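4. Preparação da base e das peças

Esta seção descreve a disposição inicial do conjunto Giltia antes da montagem. Leia-a por inteiro antes de retirar as peças da embalagem.

4.1 Superfície de trabalho

1. Escolha uma mesa rígida, nivelada e de tampo liso. Remova pó e resíduos com um pano seco.
2. Coloque a placa de base cinza-claro sobre o tampo, com os pinos voltados para cima. Reserve à frente dela uma faixa livre para as peças soltas.
3. Pressione os cantos da placa. Se houver oscilação, verifique se ficou algum fragmento por baixo.
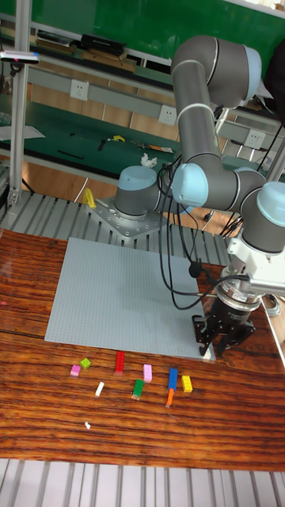

4.2 Distribuição das peças

1. Disponha as peças sobre a mesa, diante da placa, sem empilhar.
2. Mantenha as peças pequenas separadas das retangulares. As brancas, de menor tamanho, são as que mais se perdem durante a montagem.
3. Não encaixe nenhuma peça nesta etapa. A placa deve permanecer vazia até o início da seção 5.

Nota: a orientação das peças soltas é livre. Peças inclinadas ou encostadas umas às outras — sem encaixe — são aceitáveis.

Cuidado: tampos envernizados riscam com facilidade. Levante a placa para reposicioná-la; não a arraste.

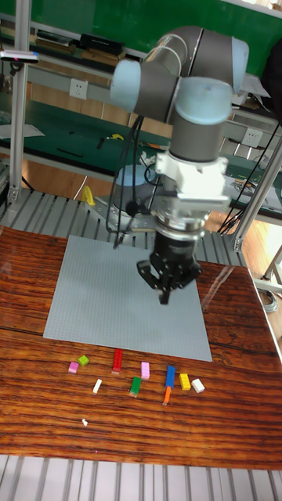

Figura 2 — Placa de base vazia e peças soltas à frente.

4.3 Limpeza e armazenamento

1. Lave as peças com água morna, a no máximo 40 °C, e detergente neutro. Deixe secar por cerca de 48 horas antes de guardar.
2. Guarde a placa na horizontal, sem peso por cima.

Cuidado: contém peças pequenas. Mantenha fora do alcance de crianças menores de 4 anos.

Para peças de reposição, consulte a tabela de códigos na página 154.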